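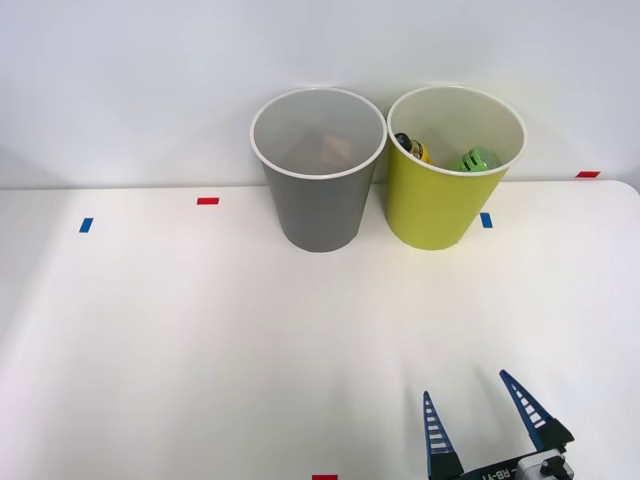
Is the Kerkham 16 sharp enough to replace a camera with a bigger sensor?
For web pages, family albums and prints up to letter size, it will do. Past that, the smaller sensor shows in fine detail such as hair and grass, and no setting in the menu fixes it.

Kerkham 16 compact camera, body with fixed zoom lens
Price: $647
Item no. 2249
Sold with battery, wrist strap and USB cable. Wall charger sold separately.

What Kerkham says, and what we think

The maker calls this a pocket camera with professional results. We sell it, and we would not put it that way. It is a decent compact with a good lens at the wide end and an ordinary one at the long end. If you mostly shoot people indoors or streets on a bright day, you will probably like it. If you are buying it for birds or school soccer, please look at something else before you spend the money.

The box says "16 megapixels" in large type. That number was never the weak point of a compact and it tells you very little about this one. The lens opens to f/2.0 when zoomed out, but it closes down quickly as you zoom in, and by the far end the camera is raising the ISO to keep up. The sample shots on the Kerkham site all seem to be taken at the wide end in sunshine. Make of that what you like.

Autofocus

Face detection works well in daylight. In a dim restaurant it hunts, gives up, and sometimes locks on the wall behind. The firmware update that came out in June was supposed to cure this. We put it on our shop copy and could see a small gain with still subjects and none with moving ones.
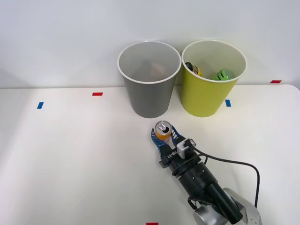

Image stabilization

Kerkham claims 4 stops. We have no lab, so we can't call that wrong, but none of us got that much out of it by hand. Two stops is what we would count on. It does help with video while you stand still. Walk with the camera and the corners of the picture wobble.

Battery life

The printed figure assumes the screen is dimmed and the flash is off. Few people use a camera like that. Buy a second battery if you plan to be out all day. The Hundico spare fits and costs less than the Kerkham one, though its charge level reads a little high on the screen, so don't trust the last bar.

Phone app

You need the Flalik app to move pictures over Wi-Fi. It asks for your location and an email address before it will do anything, and the connection drops when the phone goes to sleep. The USB cable is faster. So is taking the card out. 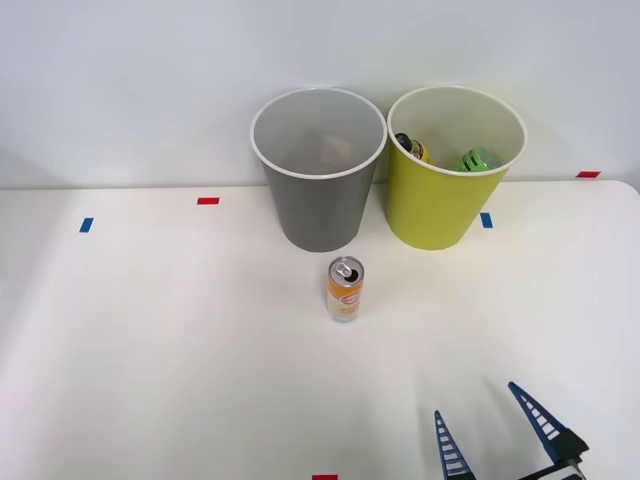

Specifications

Sensor: 1-inch type, 16 megapixels
Lens: 4x optical zoom, f/2.0 at the wide end
Screen: tilting touch screen, no viewfinder
Video: 4K, with a crop
Card: SD, one slot
Weather sealing: none, whatever the ads with the rain may suggest
Color: black only

Goes with

Hundico spare battery
Sivakumar belt case (snug; the wrist strap has to come off first)
Sivakumar screen protector, glass

Returns

Unused cameras can come back in the original box for a full refund. Used ones are checked for scratches and sand in the lens barrel, and we take off a fee if we find either. The extended warranty is offered at checkout. Read what it leaves out before you tick the box, especially the part on drops.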